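4.2 Consumables and the replacement budget

The purchase plan for the Grenance cell was first drawn up as a list of capital items: two arms, two grippers, the table and mounting rail, a workstation, and the cameras. Consumables were entered as a single line and set at a fixed share of the arm price. This section explains why that line was split and how the revised figures were reached.

Three classes of part were separated. The first is the contact surface of the gripper, meaning the finger pads and any covering fixed to them. The second is cabling on the moving links. The third is the task stock, in our case the short cables the arms are required to pick up and lay out. Parts in the first class are cheap to buy but costly to leave in place, as a change of surface alters the friction at the grasp and earlier trials can no longer be compared directly with later ones. Figure 3 gives the view from the wrist-level camera used for pad inspection.
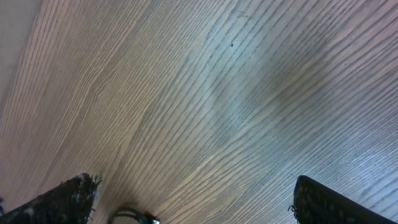
Figure 3. Wrist-level view over the work surface. Frayed fibres stand out along the upper edge of the left finger; the face of the right finger carries a regular pattern of small bumps or dimples.

Fibres of this kind were taken as the trigger for an inspection, and not in themselves as grounds for replacement. The maintenance log covers 627 trials. Pads were checked at the start of each block of 200, and a finger was withdrawn if its covering had lifted or if the gripping face was no longer even. The planning interval was then set at 1,000 trials per pair of fingers, with an additional check after any hard contact with the table. The interval lies beyond the period logged and should be read as a budget assumption. Two quotations were obtained, from Fovero and from Wolde. The Fovero pads were dearer per pair but could be ordered singly, and were preferred for that reason.

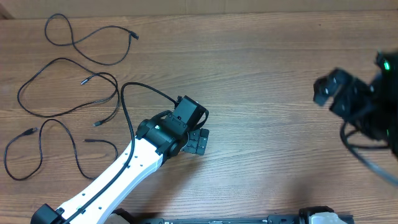
Task stock was the class most seriously underestimated in the first plan. It had been assumed that any cables to hand would serve, and no sum was set aside. Stock was later bought in matched lots, so that stiffness and plug type could be held constant within a block. The layout also had a bearing on the number required. With three loose black cables on the left half of the table, their loops irregular and their plugs small, one damaged item changes the arrangement for the whole trial, and a spare of the same type must be ready. The revised plan holds 2 spares for each cable in use.

Cabling on the arms was treated separately. The lead to the wrist is carried outside the link and rises in a loop before it enters the motor block, an arrangement which allows quick exchange but leaves the lead open to snagging. One spare lead per arm was added, together with clips. The alternative, a covered cable path offered by Nitard, was costed and set aside — the saving in leads did not meet the price of refitting both arms within the period of the plan.

Spare motors were not included in the consumables line. They remain under capital items, where the delivery time, and not the unit price, decides how many are held. The effect of these changes on the yearly total is given in Section 4.3.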